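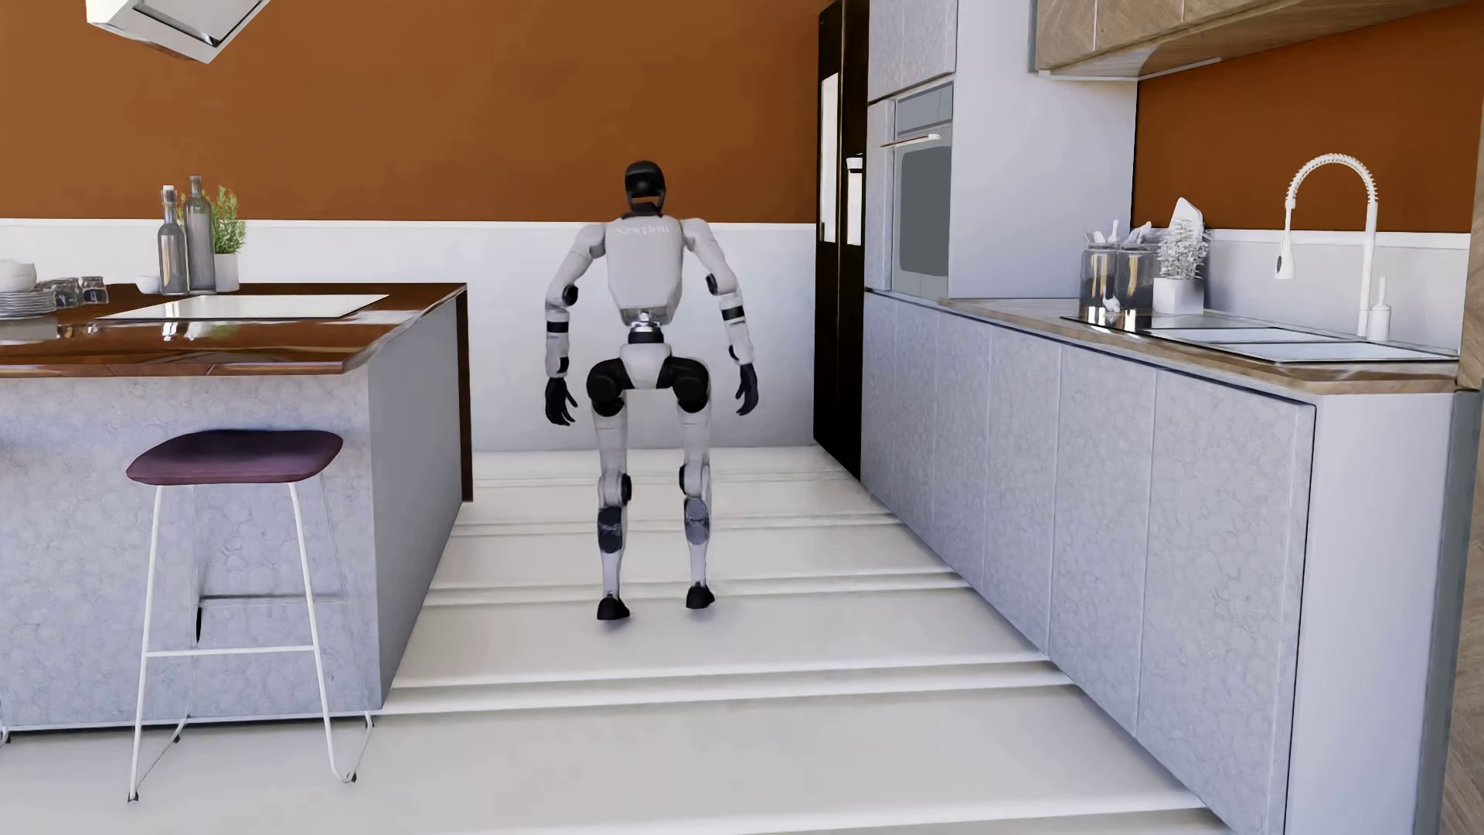

Falls in simulation should be written up the same way as falls on the shop floor. At Turken we logged 37 of them in January, nearly all on stairs, and most got one line and a restart. The kitchen runs look harmless by comparison, but a walker with an island and a bar stool on one side and cabinets on the other has little room to catch itself either.

Adhiambo Simiyu read our logs and found the same late ankle correction in run after run. We had called it noise - I had, anyway.
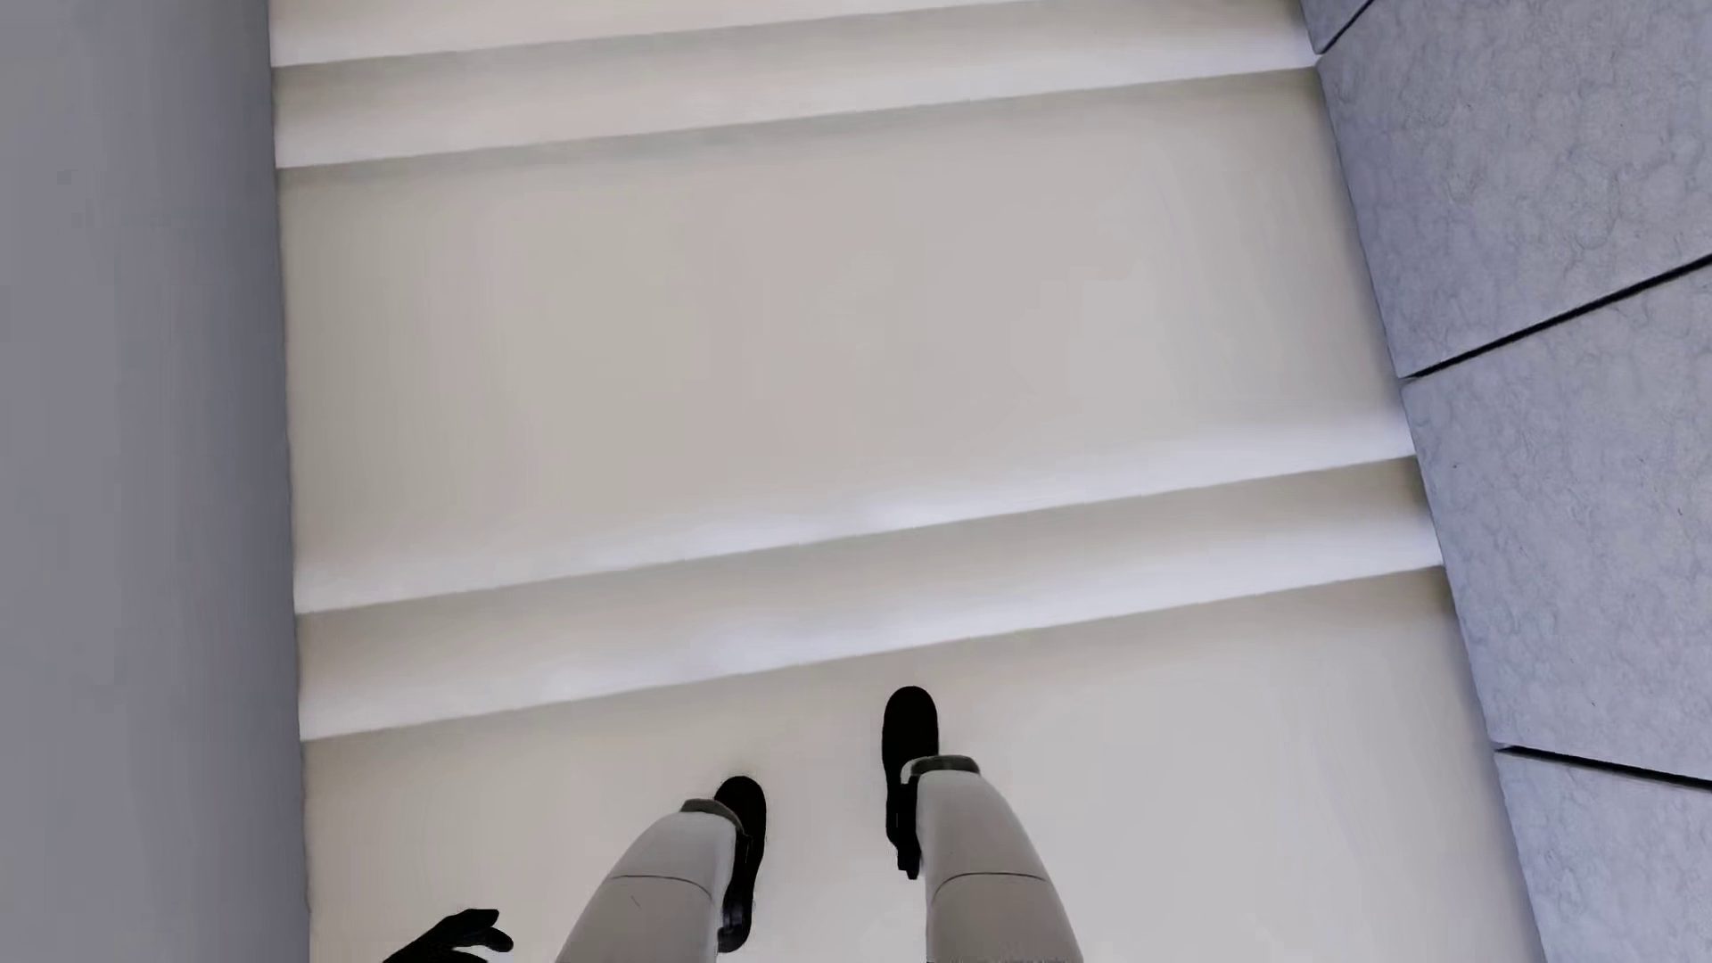
A fault that costs nothing gets no report, and then it ships. I would hold the stair release until each fall has a named cause.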